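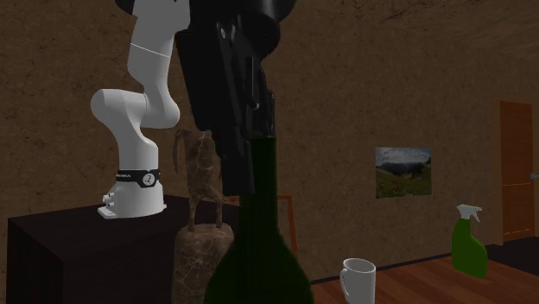
Trercombe Court Docket Set: Data Card

Contents

The set holds 406 docket records from the Trercombe municipal and county courts. All of them concern public employees charged with theft, misuse of funds or misconduct in office. Each record covers one charge. A defendant with several charges has several records, linked by defendant_key.

Maintainer: Gisela Rothe
Current build: June

Files

dockets.csv: one row per charge
hearings.csv: one row per hearing, joined on record_id
codes.csv: local charge codes and their plain text

Fields in dockets.csv

record_id: integer, never reused
defendant_key: random string, stable between builds
agency_type: police, sheriff, jail, clerk, schools, roads, other
charge_code: see codes.csv
filed_month: year and month only
arrest_made: yes, no, unknown
outcome: open, dismissed, plea, convicted, acquitted
source: clerk or umora

Sources

Most rows were typed from paper dockets at the clerk's office. The rest were exported from Umora, the case system the county court moved to. Umora exports leave arrest_made blank when a summons was issued. Blanks were set to unknown and not checked by hand.

Names, street addresses and badge numbers are removed before release. Dakero, the matching script, assigns defendant_key from the unreleased name list. It does not handle name changes. Two people with the same name and birth year will share a key until the clash is reported.

Known problems

39 rows have no outcome because the docket page was missing or could not be read. They are coded open, which overstates the number of pending cases. Filter on outcome_note = "no page" to drop them.

11 rows carry a charge code that is no longer in use. The old codes are kept in codes.csv with retired = 1.

Sealed and expunged cases are absent. Conviction rates taken from this set will be too high.

Hearing times were entered as posted. A hearing listed for 9:00 may have been called much later that day.

Use

An open charge is an accusation. Do not report it as a finding of guilt. Do not try to recover names from agency_type and filed_month.

Updates

The clerk releases new pages on Wednesday. Corrections go to Gisela Rothe with the record_id and a copy of the docket page. Version 2 of the hearings table renamed judge_room to courtroom; scripts written for the first version need that one change.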